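Palacios phone trade-in pays less than it promises

Vorkstead wants your old keypad phone, and it says the money is good. The chain's Palacios store began a trade-in offer in September, with up to $6 in credit for each handset.

"Up to" is doing a lot of work there. Of the 866 phones handed in so far, the store won't say how many earned the full amount.
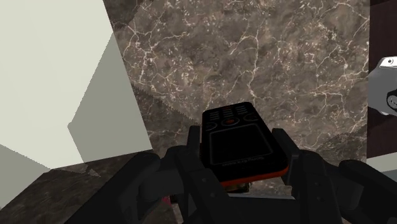
So who gets the full $6? Only people whose phone still powers on and comes with its charger – and the credit runs out after three months.

Elvia Chávez got $3 for hers. "I spent more on the bus," she said.

Vorkstead calls the offer a success. It gave no figures to back that up.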